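The repair room at Cesetti opens at 8 in the morning, and by the time the front desk starts taking calls the long table at the back is already in use. The department looks after small equipment for the company's offices and for two outside clients, Stosell and Braller. Its supervisor, who has held the post since the room was set up, agreed to speak in May about how the work is organized.

"People expect shelves and labels," the supervisor said. "We do have those. Most of the work, however, takes place on the table."

According to the department's records, 383 items were received last year. Of these, 52 were returned without repair, in most cases on account of a missing part. The remainder were cleaned, adjusted or rebuilt in the room and sent back to the office that had submitted them.

Asked about the choice of a light wooden tabletop, the supervisor said the preference was a practical one. "A small dark screw shows up on pale wood. On the gray mats we had before, we spent a good part of the afternoon looking for things." The surface is wiped down at the end of each shift. Scratches are left alone. "We sanded it once, and it was scratched again within the month. I would not authorize that a second time."

Plastic housings receive particular attention. Staff are asked to inspect the corners first, then the posts and any panel set into the casing, before a tool is picked up. Dust on a matte finish is removed with a dry brush - never with a spray - and printed labels are left in place even when they are worn.

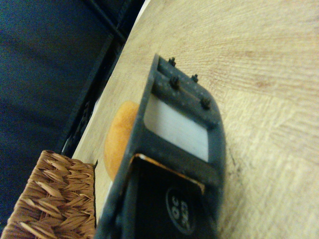
"The label is often the only record we have," the supervisor said. "If it comes off, we are guessing, and then someone has to call the supplier."

Spare parts are ordered through Soylu, with a limit of 200 dollars per item before approval is required. The supervisor described the limit as reasonable, though it has not changed in 4 years and a review has been requested.

On the matter of clutter, the supervisor was less formal. "The middle of the table I insist on. The corners I have given up on." A second table has been approved and will stand along the window wall.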